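I've been asked a few times how I dealt with the registration mix-up on my van, so I'm putting it all in one thread. It's long. Mute me if you don't own a vehicle.

1/ Background. I bought a used van from a dealer in Mellmont in May. Plain white, long wheelbase, one previous keeper. I use it for deliveries to cafes and small grocers between Mellmont and Stesville.

2/ The dealer said they would send off the change of keeper the same afternoon. I paid, got a receipt, got the small tear-off slip, and drove home. I didn't photograph the main document before it went. Do that if you are buying one.

3/ After a month there was still no new registration certificate in my name. I rang the dealer. Roel Declercq, who had sold it to me, said it could take a while and to give it another fortnight. I gave it another fortnight.

4/ What arrived in the end was a certificate with my name spelt right, my address right, and one digit of the chassis number wrong. A 3 where there should have been an 8. I only noticed when I went to change the insurance over and the insurer's form wouldn't accept it.

5/ If you want to check yours, the chassis number is usually in two places: at the bottom of the windscreen on the passenger or driver side, and on a plate inside one of the front door openings. Mine also had it stamped into the floor under a flap of carpet. All three matched each other. None matched the certificate.

6/ First mistake: I rang the insurer before the registration office. The insurer could do nothing until the certificate was corrected, and my call put a note on the policy which then had to be taken off again. Registration office first, insurer second.

7/ Second mistake: I filled in the change of details form. That form is for changes, such as a new address or a new engine. An error is handled by a correction request, which at our office is a letter with copies. My form came back after three weeks with a slip saying it was the wrong one.

8/ What they wanted with the letter:
the original certificate (keep a copy)
a copy of the purchase receipt
a clear photo of the chassis number on the vehicle
the tear-off slip, if you still have it
proof of address from the last three months

9/ The photo is where people get stuck. The windscreen one reflects everything. I put a dark coat over the dashboard and took it from outside at a low angle. The door plate was easier. Send both if you can.

10/ They may ask for an inspection as well. They did with me. It isn't the yearly safety test. Someone looks at the number on the vehicle, looks at the number on the paper, and signs a sheet. It cost 30 and was over in less time than it took to park.

11/ I booked mine at the Skurnier depot off the ring road. There is no waiting room to speak of, so take a coat. Kulap Hemmin did the check and was the first person to tell me plainly what would happen next, and in what order.

12/ Her advice, which I pass on: ask for the stamped copy of the inspection sheet before you leave. The depot sends one to the office, but if it goes astray you need your own. Mine went astray. I sent the copy and lost two days instead of starting again.

13/ Can you drive while it's being sorted? I could, because the van was registered, insured under the old certificate and had a valid test. Your case may be different. Ask the office and get the reply in writing. I kept a printout of the email in the glovebox and never had to show it.

14/ Can you sell while it's being sorted? I was told not to. I wasn't planning to, so I didn't ask further.

15/ Road tax. The payment was tied to the wrong number, so for a while the van showed as untaxed on the public checker even though the money had gone out. I got a reminder letter. I rang, quoted the correction reference, and they put a hold on it. Write down the reference from your first letter. You will be asked for it every time.
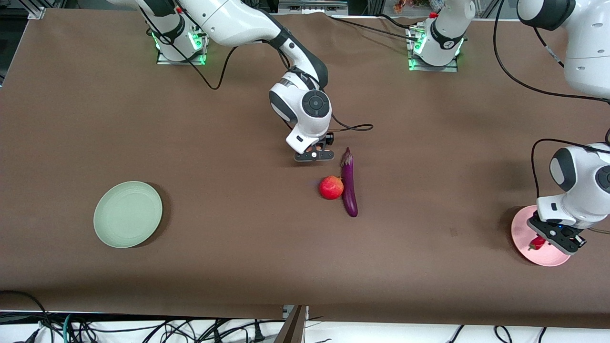

Photo: Jeanine Van Wijk

16/ Total time from noticing the error to having the right certificate in my hand: 81 days. Three weeks of that was my own doing with the wrong form. The rest was post and queues.

17/ Total cost: the 30 for the inspection, plus recorded post both ways. The correction itself was free. The dealer offered to pay the inspection fee when I sent Roel the receipt, and did.

18/ Whose fault was it? The office said the number had been entered from a handwritten form. I never saw the form, so I can't say. I haven't asked for it.

19/ Kevin Dolan asked under an earlier post whether a trailer works the same way. Mine isn't registered separately, so I don't know. Vendula Kratochvíl replied to him that hers is, and that she had to take it to a depot with the plate cleaned first. Look for her reply, it has more detail than I can give.

20/ Last one. If you bought a vehicle this year, get the certificate out tonight and read the chassis number against the door plate, one character at a time. Replies are open but I'm driving until 6, so answers will be this evening.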